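July 2, 2021
By the Lalline kitchen blogger

Print this post | E-mail this post

I gave up coffee in January, and I've been meaning to write about it ever since, but you know how it goes, one thing and then another and suddenly the tomatoes are coming in. I wasn't sick or anything. I was just tired of being tired, and my bus out of Mastow leaves early enough that I'd gotten into the habit of two cups before it and another two once I sat down at my desk. By lunch I was as jumpy as a cat!

The first week was miserable. I had a headache that sat right behind my eyes, and I was short with everybody (sorry, everybody). The second week I slept, really slept, like I hadn't since college. I'd come home, eat something, and be out before the news was over.

What I drink now is mostly roasted barley tea. I get it at Fung, the little grocery next to the dry cleaner, in bags of 20, and I let it steep a good long while until it's nice and dark. It has that toasty smell I was missing so much. Some nights I put in a splash of milk, which my mother would call a crime.
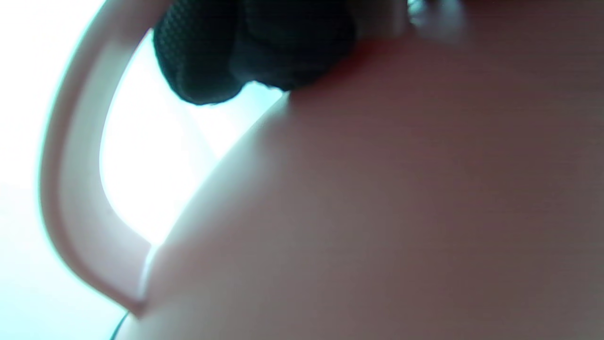

Dolores-style chicory was what a reader wrote in to recommend after my last post, saying that barley never did a thing for her and that she'd have gone right back to coffee by the second morning without chicory, brewed strong and with plenty of sugar. She also said to taper down over a month, and I do wish I'd heard that before the headache.

So I tried it, and I liked it more than I expected, though it's a bit bitter for me first thing. I may mix the two. I still have a bag of Trorka dark roast in the freezer for company, and I'll admit I open it now and then just for the smell. Next week I want to try making iced barley tea by the pitcher, with a little lemon.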